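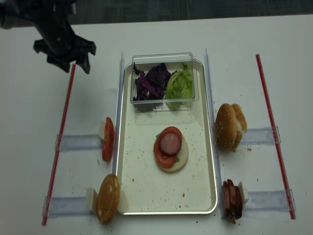 Fixed camera, burger cell. Gripper open at the left rod, tomato and sausage on the bun base.

Ticket: Sovton two-finger gripper vs. our Lorente pads, sliced food
Opened by: Nazma Pramanik
Status: open
Date: Monday, March 13, 2023

Reported problem
Triletti want us to move the burger cell to the Sovton gripper on the strength of the datasheet. It says 50 N of grip and "gentle handling of soft goods". I'd like to know which soft goods. A slice of tomato standing on edge against a holder block is softer than anything in their brochure.

Setup
Acrylic rails bridged between the red rods and the guide strips, buns and slices held upright on them, tray in the middle. Controller is the Inditz unit, firmware unchanged. Pick order comes from the job file.

Log, N. Pramanik
Ran the Sovton defaults first. Tomato squashed on close, twice. Dropped force to the lowest setting and it let go of the sausage halfway to the tray. The setting between those two is not in the menu, it has to be typed in by hand as a raw value. 1,875 was the best I found. I don't call that a fix.

Reply, A. Grajales
Have you checked it's the gripper? The wrist camera offset was 3,327 in the old job file and I don't think anyone changed it when the new mount went on. If the fingers come down off centre, one side will always press first. Please send a wrist view with the fingers open.
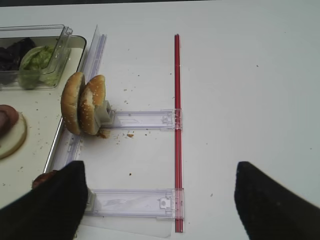
Wrist camera, fingers open, rod between them and bun holder to the left.

Reply, N. Pramanik
Attached. The offset was indeed the old one, so that's a fair catch. I've corrected it and the tomato marks are lighter. They are still there. Crumbs are also getting onto the table during bun picks, and I saw the same with the Lorente pads, so I'm not blaming Sovton for that.

Reply, A. Grajales
Then we can't compare yet. Same offset, same job, roughly 40 picks on each gripper, and log the typed force value every time. Don't let Triletti quote the first runs.

Next step
Lorente pads go back on first. Sovton to answer in writing whether raw force values survive a restart. Ours went back to default after lunch.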